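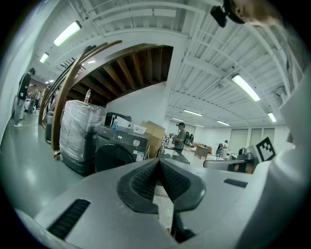
2018年3月25日

这学期选了Skollholm的机器人课程项目，项目名叫Jumitz。名字是上一届起的，没人说得清什么意思，我问过Octavio，他说可能是两个人姓氏拼起来的，后来又改口说是一种酒。先按下不表。

写这篇是因为有两个学弟发邮件问我值不值得选，我回了很长一封，写完发现语气太冲，没发出去，改一改放在这里。他们看到自然会看到。

先说项目做什么。课程介绍上写的是“让机械臂从人的示范中学会家务”，具体到我们组，就是洗衣机：开门，放东西进去，关门，按键。做法是人拿着手持夹爪，自己把动作做一遍，夹爪上的相机录下来，录够了拿去训练，再放到机械臂上跑。不用遥操作，不用背外骨骼，一个人一只手就能采。Sheyla Escobar第一堂课讲这个思路的时候，教室里气氛很好，有人当场就问能不能拿回宿舍采。她说可以考虑。

我当时就有一个疑问，现在学期过半，疑问还在，而且长大了一些：人的手太聪明了。

你拿着夹爪去开洗衣机门，第一下没扣住，手腕会自己拧一下，再往里送一点，门就开了。这个过程快得连你自己都没注意。录像里看，是一次流畅的开门。可你手腕感觉到的那一下阻力，相机没录到，夹爪也没录到（我们这版没有力传感器，说是预算原因）。模型看到的只有画面和位姿。它要从画面里猜出“刚才那一下是因为没扣住”，我不太相信它猜得出来。

我在组会上提过，Afonso Amaral的回答是数据多了就会好。这句话我这学期听了无数遍，它的毛病在于没法反驳：不好，就是数据还不够多。我问那多少算够，他说看曲线。曲线那时候还没有。

场地倒是不错，比实验室大得多。顶上是白色的波纹顶，长灯管，有一道弯的木楼梯，灰色地面很亮。洗衣机放在大厅中间，旁边另一台电器，塑料膜都还裹着，有人顺手把矿泉水瓶搁在上面。洗衣机顶上也总堆着东西，白筐子、小蓝瓶之类。我提过要不要固定一套摆法，每次拍张照片记下来，Sheyla说不固定更好，背景多样，泛化强。

这一点我保留意见。多样性当然好，可是“多样”和“乱”之间应该有一个我们自己能说清楚的区别。如果东西是按计划换位置的，最后模型失败了，我们可以回去查，是筐子挪了以后失败的，还是灯光变了以后失败的。现在的情况是谁路过谁搁一瓶水，失败了什么都查不出来。这叫多样，我觉得有点占便宜。

再说地面。亮地面会反光，灯管在地上有倒影，视觉定位对这种东西一向不友好。我们用的是夹爪上的相机自己估计位姿，另外在白板上贴了标记块做参考。标记块有一块是斜着的。我问Octavio斜着要不要紧，他说标记本来就能算姿态，斜着不影响。原理上没错。但是如果今天斜成这样，明天有人碰了一下，斜成另一样，两天的数据就对不到一个坐标系里了。他说那就别碰。场地里人来人往，有背着包直接穿过去的，“别碰”这种约定我一向不信。

后来我在白板边上用铅笔画了角线。这是我这学期对项目最实在的贡献，花了两分钟。

说说采数据本身，学弟们问得最多的也是这个。

一个人采，一个人看着屏幕，一条做完报“好”或者“废”。我们第一次正式采集，一个下午采了41条，报废11条。Maritza Montoya把这个写进周报，写的是“采集顺利”。我觉得超过四分之一废掉，至少该写一句为什么。于是我晚上把那些废条都翻出来看了一遍，挺有意思的：有几条是定位丢了，轨迹飞到天花板上去；有几条是采的人自己觉得动作不好看，报了废；还有一条，我看了三遍，没看出任何问题，问当时采的人，他说那会儿打了个喷嚏。

动作不好看就报废，这个习惯我最不赞成，也是我和组里吵得最久的一件事。

你想，我们留下的全是漂亮动作。门一次就开，手一次就到位。模型学的是一个从来不出错的人。等它自己上机械臂，第一下没扣住，它面前的画面是训练里从来没有过的：夹爪在门边上，门没开。接下来怎么办？没人教过它。人示范的时候碰到这种情况，拧一下手腕救回来，这才是最值钱的那几秒，我们给删了。

Maritza的意见是，坏动作混进来，模型会学着去做坏动作。也有道理。我们折中了一下，把“没救回来的”删掉，“救回来的”留着，另外标一个记号。标记号的活归我，谁提的谁干。我标得很烦，因为边界很模糊，手抖一下算不算救？我定了个规矩，夹爪离开目标又回来才算，写在共享文档第一页。过了几天一看，有人在下面批注：“那转头看同学算不算？”

手持夹爪还有一个谁都绕不过去的问题，就是不同人手高不一样。Octavio个子高，他采的轨迹都是从上往下压过去的；Maritza采的是平着伸过去的。两种放在一起训练，模型会不会在中间取一个谁都没走过的路线，正好撞在门沿上？Afonso说现在的方法能处理多峰，给我发了三篇论文。我看了，论文里的任务是推一个方块。推方块我信，洗衣机门沿我还得再看看。

然后是机械臂。课程宣传上机械臂的照片很大，我选课一半是冲着它去的。到目前为止，我摸夹爪的时间和摸机械臂的时间完全不成比例。机械臂要预约，由隔壁Flornlow课题组管，每组每周只给2小时。两小时里，开机自检、回零、标定，然后发现上次的人改了末端的安装角度没写日志，重新标定，剩下的时间跑几次，到点走人。

第一次上机是这样的：机械臂伸过去，动作看着很像样，确实有点人的味道，走到门前面停住，夹爪合上了。离门还有一截。合得很坚决。然后它往回拉，做了一个完整的开门动作，拉开了一扇空气门，再往里“放”东西，再“关”。全程没碰到洗衣机。旁边几个人鼓掌，我也笑了，可是笑完心里不太舒服，因为那个动作太像了。如果有人从侧面拍个视频，角度选得好一点，剪短一点，放在结课展示上，不会有人看出问题来。

我并不是说有人打算这么干。只是这次之后，我看别人的演示视频心态变了，会先看有没有切镜头，倍速标了没有，手碰到东西的那一下拍没拍清楚。建议学弟们也养成这个毛病，看多了会少很多激动。

那次的原因后来查到了，是夹爪相机到指尖的距离填错了一个数，填的是上一版支架的。上一版支架比这一版短。配置文件里没有版本号，文件名叫final_new。我把它改名了，同时写了一段注释，语气控制得还可以。

改完之后再跑，夹爪能碰到门了，也开过门。开过几次、成功率多少，我这里不写，因为我们到现在还没有一个像样的测法。组里有人嘴上说“基本都能开”，我问起始位置换没换过，没换。门每次是不是都关到同一个程度，没注意。这样测出来的数字我不想替它传播。

我提议的测法写在下面，供参考，也欢迎骂：

起始位置先用骰子定好，写在纸上，跑之前不许改。
每次由没参加训练的人关门。
失败了照记，不许说“这次不算，刚才有人挡光”。
视频从头录到尾，一个机位，不剪。
跑之前每人先写下自己猜的结果，封起来。

最后一条被否了，理由是伤感情。其他几条Sheyla说可以试，结课之前安排一次。结课是6月，现在看还来得及，前提是预约得上机械臂。

讲到Sheyla，我上面抱怨了不少，也得说几句公道话。她是我在Skollholm遇到的少数愿意在学生面前说“我不知道”的老师。我写过一封很长的邮件，列了我对整个数据流程的意见，语气比现在这篇还差，她逐条回了，有两条直接认了，一条说我想错了并且附了推导。我对着推导看了一个晚上，确实是我想错了，是关于时间同步的：我以为相机和夹爪开合信号之间的延迟会累积，她说固定延迟不会，会累积的是时钟漂移，而我们的录制长度还到不了那个程度。我后来自己测了一遍，她对。

但是她对项目整体的乐观，我仍然不太能跟上。期中汇报的时候，讲到“将来可以扩展到整个家庭环境”，PPT上一张图，厨房卧室客厅都画上了。台下Édgar Carhuamaca（他不是我们组的，来旁听，平时做工业产线）举手问：换一台洗衣机行不行？台上安静了一下。答案是没试过。我们采的所有数据，都是同一台洗衣机，深灰色，前开门，上面一小块显示屏。门把手换个位置会怎样，门往另一边开会怎样，没人知道。

Édgar散会之后跟我聊了一会儿，他说产线上的人不太在乎机器像不像人，只在乎第一万次和第一次是不是一样。我说我们现在连第十次都不好说。他问我们有没有考虑过干脆给洗衣机装个电动门。我没接话，回去想了想，觉得这个问题应该放在课程第一页。要是目的就是开洗衣机门，电动门便宜得多。要是目的是研究怎么从示范里学东西，那就老老实实说是研究，别画厨房卧室客厅。两种说法混在一起，对学生来说挺误导的，至少误导过我。

还有一件事顺便吐槽，数据标注工具Tarigan。不知道哪一届学生写的，继承下来，大家都在用。它有一个毛病，拖动时间轴的时候如果同时按了空格，当前这条的标记会被清空，不提示，也没有撤销。我被清过好几次。源代码我看了，变量名全是单个字母，注释里有一句“这里以后再改”。我现在的办法是每标五条手动导出一次。有能力的学弟来了请先修这个，比多采多少数据都有用，我说真的。

那么值不值得选？

如果你想的是一个学期之后有个机器人给你洗衣服，别选。如果你想进去就写算法，也要想清楚，训练代码大部分是现成的，我们组真正动过的地方很少，时间都花在标定、采集、翻录像、找配置文件这些事情上了。作业量比学分重。手持夹爪举久了手腕会酸，建议两个人轮着来，别逞能，我逞过。

我自己不后悔选，理由有点别扭：我以前看这类工作，怀疑是空的，觉得“肯定没那么厉害”，可是说不出哪里没那么厉害。现在我能指出来了。位姿是哪里丢的，示范是怎么被挑过的，哪个数是在什么条件下测的，我知道该往哪儿看。为了这个花一个学期，我觉得还行，换成别人未必。

至于手腕那一下阻力的问题，我打算下半学期单独做个小对照：同一个人，同一扇门，一组戴厚手套采，一组不戴。手套会把手感闷掉一些，人就得多靠眼睛，采出来的动作应该会慢一点、笨一点。我猜模型学笨动作反而学得好。Afonso赌我错，赌注是一顿饭。Octavio说对照组样本太少，谁赢都不算数，这次我同意他，饭照吃。

手套还没买。知道哪里有卖厚一点、但是不影响扣扳机的，请留言。

（补一句：评论里有人要配置文件的检查清单，我整理好了再贴，里面有几条涉及机械臂预约账号，得先删掉。）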